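Course: Residential Interiors II, Gitutmont
Notes to Session 19, Chaimae El Ouafi
Topic: Windows after dark, reflections and curtains

Read these notes together with the glazing table from the previous session. Symbols are the same. Exercises are at the end; bring the written work to room 31.

## 1. Day and night condition

A window pane always does two things at once. It transmits light from the far side and reflects light from the near side. Which of the two the eye notices depends on the luminance on each side of the glass.

By day the outside is much brighter than the room. The transmitted view is strong and the reflected room is too weak to be seen against it. After dark, with the room lights on, the order reverses for most of the glass area. Dark sky, dark ground and unlit walls send almost nothing through the pane, and the reflected room becomes visible over them. Small bright sources outside (lit windows, signs, street lights) remain visible through the reflection.

The night condition has three consequences for the interior:

- The occupant loses part of the view.
- The ceiling light and other bright surfaces appear a second time in the glass.
- The room can be seen from outside.

Curtains address all three, but a different fabric suits each. 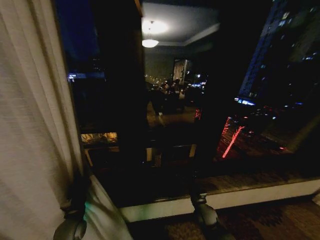
*Fig. 1. Night condition: pendant light and ceiling reflected in the pane, white curtain at the left.*

## 2. Estimating the strength of a reflection

For clear uncoated glass viewed straight on, each glass-to-air surface reflects 4 percent of the light. A single pane has two surfaces, a double-glazed unit has four. For hand calculation in this course use:

| Glazing | Reflectance R | Transmittance T |
|---|---|---|
| Single, clear | 0.08 | 0.90 |
| Double, clear | 0.15 | 0.80 |

The values apply up to a viewing angle of 40 degrees from the perpendicular. Beyond that R rises, slowly at first and then steeply. A person seated beside a wide window and looking along it sees a much stronger reflection at the far end than directly in front. Coated units must be taken from the manufacturer's data sheet.

The luminance seen at any point of the glass is the sum of two terms:

L(seen) = T × L(outside) + R × L(inside)

L(inside) is the luminance of the room surface that is mirrored at that point. It is found by reflecting the eye position through the plane of the glass and drawing a straight line from there to the surface.

**Worked case.** Double glazing, white ceiling at 20 cd/m² in the mirrored area, unlit wall outside at 0.1 cd/m².

- Transmitted: 0.80 × 0.1 = 0.08 cd/m²
- Reflected: 0.15 × 20 = 3.0 cd/m²

The wall outside is lost. Replace it with a floodlit facade at 10 cd/m²:

- Transmitted: 0.80 × 10 = 8.0 cd/m²
- Reflected: 3.0 cd/m², unchanged

The facade is visible with reduced contrast. The reflection has not become weaker; it has been added to a larger value. For this reason a ceiling reflection is read most clearly in the sky part of the window and tends to break up where it crosses lit buildings.

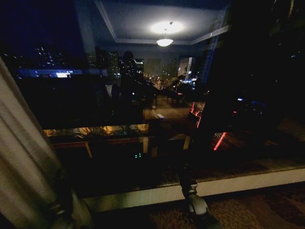 The position of the fitting in the glass follows from the same construction. A pendant hung at distance d in front of the pane has its mirror image at distance d behind it, at the same height. Moving the pendant toward the window does not lower its true height, but for a viewer deeper in the room it raises the apparent position in the glass, and at some point the image passes above the head of the window. For a fixed fitting and a fixed seat this is easily checked in section:

1. Draw the section through the seat, the fitting and the glass at 1:50.
2. Mark the eye at 1.20 m for a seated person.
3. Mirror the fitting in the glass line.
4. Join the eye to the mirrored fitting.
5. Note where the line crosses the glass. If it crosses above the window head, there is no visible image from that seat.

Repeat for a standing eye at 1.60 m. A result that holds for the seated eye only is acceptable in a living room and is not acceptable at a kitchen worktop facing the window.

Double glazing commonly produces two or more images of one bright fitting, slightly displaced. The panes are seldom exactly parallel, and the displacement changes with air pressure. Do not confuse these ghost images with a second fitting when surveying a room from photographs. The check is to shift position: the images of a single fitting stay close together, while those of separate fittings move apart according to their distances.

## 3. Reducing the reflection without covering the glass

Where the client wishes to keep the night view, work on L(inside). R is fixed once the window has been chosen.

- Dim the general ceiling light. Halving the ceiling luminance halves the reflected term.
- Use low, shielded lamps placed so that the lit surface is not mirrored toward the main seat.
- Avoid uplighting the ceiling strip next to the window.
- Specify darker finishes for the wall opposite the glass. A wall of reflectance 0.30 returns less than half of what a wall of reflectance 0.70 returns under the same lighting.
- Keep pale objects off the surfaces near the window. Cloths, paper and light upholstery are mirrored more strongly than the dark furniture around them.

The last point is often missed in the drawing office. A plan shows the table and omits what is usually put down on it. In the Sqalli apartment exercise most submissions placed a white lampshade on the line of sight between the sofa and the window, and the calculated reflection at that point was higher than that of the ceiling.

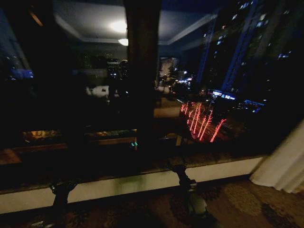
Frame members need separate treatment. A dark mullion has a matte or semi-matte surface and does not form a usable mirror image, so the reflected room is interrupted at each upright. With wide uprights the viewer receives separate pieces of the same reflection. The pieces line up only if the panes lie in one plane. Where the panes meet at an angle, as in a bay, each pane must be constructed on its own.

When the general light is dimmed, recalculate the task lighting. A reading position still needs its illuminance, and a shielded lamp beside the chair is the normal solution. Record both settings on the lighting schedule: one with curtains open, one with curtains closed.

## 4. Covering the glass

### 4.1 Fabric classes

| Class | Typical use | Effect on reflection | Privacy after dark |
|---|---|---|---|
| Sheer | Daytime privacy, diffusion | Breaks up the image | Poor with lights on |
| Semi-opaque | General living room | Removes image | Shapes may show |
| Lined | Living room, bedroom | Removes image | Good |
| Blackout lined | Bedroom | Removes image | Full, apart from edge gaps |

A sheer gives privacy on its darker side only. By day the person in the street faces a bright fabric and sees little. After dark the lit room is behind the fabric and the effect is lost. Students regularly specify a sheer alone for a ground-floor window; this is marked as an error.

Loosely woven fabrics also stretch under their own weight. Allow the cloth to hang before the final hem is sewn, and state this in the specification.

### 4.2 Stack width

An open curtain occupies space beside or in front of the glass. If the track ends at the window reveal, the stack covers part of the pane at all times. Extend the track past the reveal wherever the wall permits. Where the glass runs to a side wall, the stack must stand in front of the pane, and its width is subtracted from the view.

The Mustthorpe survey sheet has a line for this dimension. Fill it in even when the value is zero.

### 4.3 Fabric quantity

Fullness is the ratio of flat fabric width to track length. Use a factor of 2 for standard pleated headings. A lower factor leaves the closed curtain nearly flat, and a sheer then lets more of the glass show.

**Worked case.** Track length 263 cm, pair of curtains, fullness 2, side hems 4 cm each, fabric 140 cm wide, finished drop 248 cm, top allowance 8 cm, bottom hem 15 cm.

- Flat width: 263 × 2 = 526 cm
- Side hems: 4 × 4 = 16 cm
- Required width: 542 cm
- Widths of fabric: 542 ÷ 140 = 3.87, rounded up to 4
- Joins: one per curtain, 3 cm each, leaving 554 cm available
- Cut length: 248 + 8 + 15 = 271 cm
- Total, plain fabric: 4 × 271 = 1084 cm, order 10.9 m

With a pattern repeat of 31 cm, the cut length goes up to the next full repeat: 9 × 31 = 279 cm. Total 4 × 279 = 1116 cm, order 11.2 m.

### 4.4 Center closure

A pair that merely meets at the center tends to part when the fabric relaxes, leaving a vertical strip of bare glass. Specify an overlap arm on the track. The Wurko track used in the workshop takes an overlap of 10 cm; add this to the track length before applying the fullness factor. The case in 4.3 is calculated without overlap.

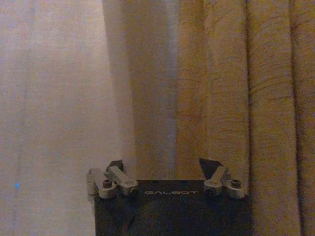

## 5. Exercises

1. A single-glazed window faces an unlit garden at 0.05 cd/m². The mirrored wall has a luminance of 12 cd/m². Calculate both terms and state which is seen.
2. Repeat exercise 1 with double glazing. Comment on the change in the reflected term.
3. Find the ceiling luminance at which the reflected term equals the transmitted term for double glazing and a facade at 3 cd/m².
4. Recalculate the worked case in 4.3 with an overlap of 10 cm. Check whether four widths are still sufficient.
5. Draw the section described in part 2 for a room of your own. Mark the seated and standing sight lines in different colors.

Exercise 4 requires the join allowance. Answers without units are returned unmarked.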